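## 4.2 Aufschieben als Pflegeform: Befunde zur Reparaturbereitschaft

Die Literatur zur Konsumethik unterstellt dem Haushalt gern einen Plan. Unsere Tagebuchdaten aus Tosovstead stützen diese Annahme nur mit viel gutem Willen. Von den 300 Haushalten, die im August ein Reparaturtagebuch führten, gaben auffallend viele an, ihre Schuhe »demnächst« zum Schuster bringen zu wollen. Das Wort »demnächst« haben wir zunächst als Zeitangabe kodiert, was sich als Anfängerfehler erwies. In der zweiten Kodierrunde erhielt es eine eigene Kategorie (K8, »Absicht ohne Datum«), die seither die am dichtesten besetzte des gesamten Schemas ist.

Für die Auswertung unterscheiden wir zwischen Besitzdauer und Nutzungsdauer. Beide Größen fallen bei Alltagsschuhen weit auseinander, bei Arbeitsschuhen aus Rauleder (Abb. 5) etwas weniger, vermutlich weil der Träger am nächsten Morgen wieder hineinmuss. Die Preisfrage spielt dabei eine kleinere Rolle, als die Befragten selbst behaupten. Wer eine neue Sohle für 30 Euro als Zumutung empfand, hatte im selben Tagebuch mitunter den Kauf eines Ersatzpaares vermerkt, und zwar ohne jeden Kommentar zum Preis.

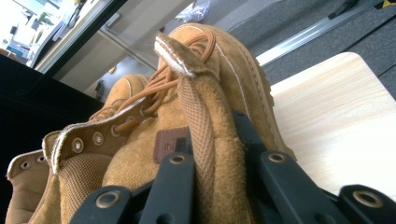

*Abb. 5: Hellbraune Arbeitsschuhe mit heller Rahmennaht, die Zunge nach außen umgeschlagen.*

Přemysl Štefanec wandte zu einer früheren Fassung dieses Abschnitts ein, die Kategorie K8 messe gar keine Reparaturbereitschaft, sie messe Höflichkeit gegenüber dem Fragebogen. Wer ein Tagebuch mit dem Titel »Reparieren im Alltag« ausgehändigt bekomme, werde darin kaum festhalten, dass ihm das Reparieren gleichgültig sei. Man müsse folglich die Abholzettel der Werkstätten zählen und die Absichten den Theologen überlassen.

Der Einwand ist berechtigt, und wir haben ihn, soweit das Material es erlaubte, berücksichtigt. Die beiden Werkstätten Prunico und Robles stellten uns ihre Auftragsbücher zur Verfügung, im zweiten Fall ein Schulheft mit Fettflecken, dessen Transkription mehr Zeit beanspruchte als die gesamte Haushaltsbefragung. Der Abgleich gelang nur teilweise, denn Robles führt seine Kundschaft überwiegend unter Vornamen und Schuhfarbe. Immerhin lässt sich zeigen, dass abgegebene Schuhe keineswegs immer abgeholt werden. Bei Prunico steht für sie ein eigenes Regal bereit – in den Interviews hieß es durchgehend »das Altersheim«.

Für die Modellierung in Abschnitt 5 behalten wir K8 daher bei, werten die Kategorie aber getrennt von den belegten Aufträgen aus. Die Vergleichsgemeinde Plelar bleibt an dieser Stelle außen vor; dort gibt es keinen Schuster mehr, und die Absicht, ihn aufzusuchen, wird trotzdem geäußert.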